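Household Robots: Frequently Asked Questions
Gikamari Consumer Information Service
Updated Saturday, August 31, 2024

Can a robot tidy a room yet?
In part. Machines can now carry light items and approach ordinary furniture, but most still work slowly and under supervision. Putting toys back on open shelves remains a fair test of what they can do.
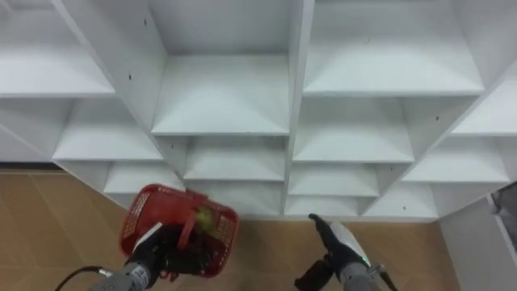
A task of this kind combines several skills – holding one object steady, picking up another and judging where each should go. A failure in any of them usually means that a person must step in.

Are homes harder than shop floors?
Generally, yes. A shop floor can be arranged to suit the machine. Of the 129 inquiries we received in March, most came from households with stairs, pets or narrow halls.

Do these machines run without cables?
Some do. Many research models still rely on outside power or a safety line.
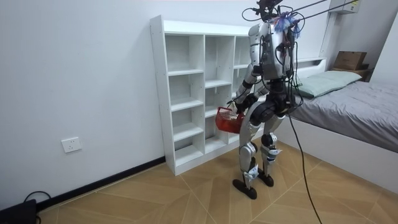

A humanoid robot with a red basket at an open shelving unit.

Should I wait before buying?
We advise patience. Single-purpose devices remain the better value for most homes.

Whom may I contact?
Please write to Anselmo Rivas, Public Inquiries. Replies are normally sent within five working days.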